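Basside cable sleeve and fingertip kit: three months on a bench arm

Posted 4 Nov 2018

I bought the Basside kit in August to tidy up a small six-joint arm that I run off a table at home. The arm is hung so that it works downwards over the tabletop. Its job is dull: pick up light cups and small crockery-sized parts, hold them mouth down over a target, let go, repeat. I wanted the gripper to hold better and the cables to last longer. The kit claims to deal with both.

In the box are two fingertip pads, a pair of flat brackets, a length of split sleeve, six reusable ties and a bag of screws. The screws are stamped 316, so stainless, and better than the ones I took out. There is one printed sheet of instructions, with drawings too small to be of use. The Sistov kit I had before came with a proper booklet, but its pads went shiny and let go of anything smooth.

Fitting the brackets took 21 minutes, most of it spent on one screw at the back of the gripper that needs a short hex key. Power off first and support the gripper with your other hand. Do up all the screws finger tight, close the jaws on something of known width, then tighten in a cross pattern. If you tighten before closing, the pads sit slightly out of parallel and a tapered cup will creep.

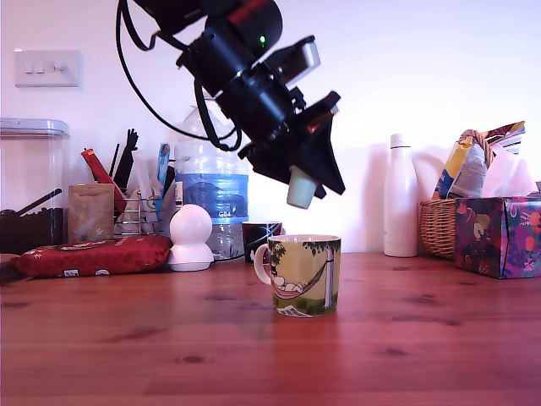 The cables need more thought. The sheet tells you to sleeve the full run and tie it at every joint. I did that the first time and the wrist stopped short of its travel with the sleeve pulled tight. Leave free loops at the side of the arm, long enough for the worst pose you use, and check that pose by hand before running anything. The price is that slack cable swings out over the table, so tall items want moving back or the path changing.

After any change to the gripper, set the tool centre point again. Mine had shifted by 2 mm, enough to miss a narrow mug. I also lowered the closing force, as the new pads grip well and thin-walled cups deform before they slip.

Upkeep so far has been light. I wipe the pads with a damp cloth every 200 cycles and check the bracket screws at the same time. The counter stood at 2335 this morning. One screw had backed off by a quarter turn at the second check; a drop of Drillow thread lock dealt with it. The pads show slight polishing at the lower edge and no tears. The sleeve has started to fray at one cut end — seal it with heat when you trim it.

Faults: the ties are stiff and their tails are sharp, the instructions are poor, and spare pads are sold only in pairs with another set of brackets. Hajji does pads alone for less, but the hole spacing differs and you would have to drill.

Four out of five for the gripper parts, two for the sleeve. I would buy the pads again and use plain spiral wrap on the cables.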